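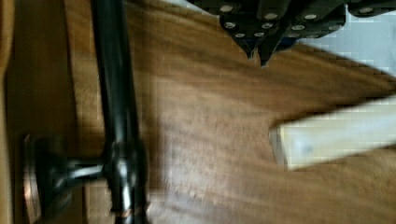

Lindalva Siqueira

Bonjour à toutes et à tous,

Je vous avais promis en fin de mois dernier de revenir sur l'histoire des interprètes au tribunal, et puis j'ai traîné, pardon ! Plusieurs d'entre vous m'ont relancée entre-temps (merci Zorica pour les trois mails, le dernier m'a fait rire), alors allons-y.

Pour celles et ceux qui prennent le sujet en route : depuis la réorganisation du greffe, les audiences civiles où l'une des parties ne parle pas la langue se tiennent avec un interprète désigné sur une liste. Jusque-là, très bien. Le souci, c'est que la liste n'a pas été revue depuis des années. On y trouve 16 noms, dont plusieurs personnes parties à la retraite, et une dame que j'ai eue au téléphone et qui ignorait complètement y figurer encore – elle a fait deux audiences dans sa vie, pour rendre service à un avocat qu'elle connaissait.

J'ai passé une matinée entière au palais pour voir comment ça se passe en vrai. Première affaire, un bail commercial, un litige de charges entre la société Laitinen et son bailleur. Rien de palpitant a priori, sauf que le gérant parlait finnois, que l'interprète convoqué était estonien et que les deux se comprenaient à moitié. La juge a été d'une patience remarquable. Au bout d'une demi-heure elle a quand même renvoyé l'affaire à octobre. Le gérant est reparti avec sa chemise cartonnée sous le bras et je ne suis pas certaine qu'il ait saisi la date.

Deuxième affaire, tout le contraire : Marjatta Mäkelä interprétait. Elle est juriste de formation, ça s'entend tout de suite. Quand l'avocat a parlé de « clause résolutoire », elle n'a pas cherché ses mots une seconde, et quand il a employé une tournure ambiguë elle a levé la main pour demander ce qu'il voulait dire au juste. Je l'ai attrapée dans le couloir après. D'après elle, le vocabulaire s'apprend assez vite, et le plus dur est d'oser interrompre un magistrat ! Elle m'a aussi parlé de la rémunération, versée avec des mois de retard, et des audiences annulées la veille qui ne sont pas payées du tout. On comprend mieux pourquoi les bons finissent par travailler ailleurs.

Alors, que faut-il demander ? C'est là que nous ne sommes pas tous d'accord, même dans notre petit groupe. Aatos Tuominen voudrait un examen obligatoire, écrit et oral, avec une partie de procédure. Moi je suis plus partagée. Pour les langues courantes, oui, sans hésiter. Pour les langues rares, si on place la barre trop haut, on n'aura plus personne, et un justiciable sans interprète du tout n'y gagne rien. Je pencherais pour une formation courte (une cinquantaine d'heures ?) avec quelques audiences en observation, et une liste rafraîchie tous les 2 ans, pas plus. Et puis des audiences annulées indemnisées, évidemment.

Il y a aussi la question de l'interprétation à distance. Le greffe teste en ce moment un service par téléphone qui s'appelle Lemunex. J'ai assisté à une audience avec ce système et je reste dubitative : le son passait mal, tout le monde parlait en même temps, l'interprète demandait de répéter une phrase sur trois. Pour une simple fixation de date, pourquoi pas. Pour entendre un témoin, je ne vois pas comment on peut s'en contenter. Si certains d'entre vous ont vécu une meilleure expérience, écrivez-moi, je suis preneuse, vraiment.

Côté pratique, deux choses. Nous préparons une lettre au président du tribunal, Marjatta Oksanen tient la plume et elle accepte les relectures jusqu'à la fin de la semaine prochaine. Elle préfère les remarques directement dans le texte, paragraphe par paragraphe, et pas dans un long message séparé (je plaide coupable). Et nous cherchons des témoignages de personnes passées par une audience avec interprète, que ça se soit bien ou mal déroulé. Les noms ne seront pas cités sans accord écrit.

La prochaine rencontre aura lieu dans la salle du fond du café Hinda, à 9 heures, le jour vous sera confirmé par mail dès que j'aurai la réponse du patron. Café et tartines compris, mais prévenez-moi si vous venez à plusieurs, la salle est petite.

À très vite,
Lindalva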